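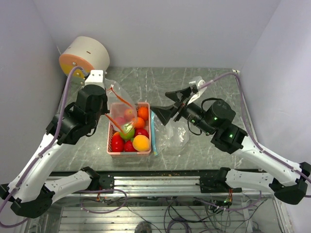
Home About Us Courses Open Day Contact

About Javik Training Center

Javik is a small technical school in Emden. Walid Zein started it with one classroom and one used robot arm, and he still teaches the evening course. We now have 52 students on the day program and 66 in the evenings. Most of them come to us from warehouse or repair jobs.

The open day is in May. Doors open at 10 a.m. and the last demonstration starts at 3:30 p.m. Last year 303 people came, many of them parents with school-age children.

The two-arm station is in the Khalaf Room on the ground floor. Students work there with fruit and plastic bags. Bags are hard for a gripper because they fold and change shape each time they are touched, so the same exercise is repeated many times over the term. At the open day second-year students run the station and answer questions. Visitors may stand at the front rail but are asked to keep their hands off the table while the arms are powered.

The welding and wiring shops are across the yard in the Broleck building. Both are open until noon only. Closed shoes are required in the welding shop, and we do not have spares to lend.

School groups of more than ten should write to the office ahead of time. Parking is behind the Broleck building.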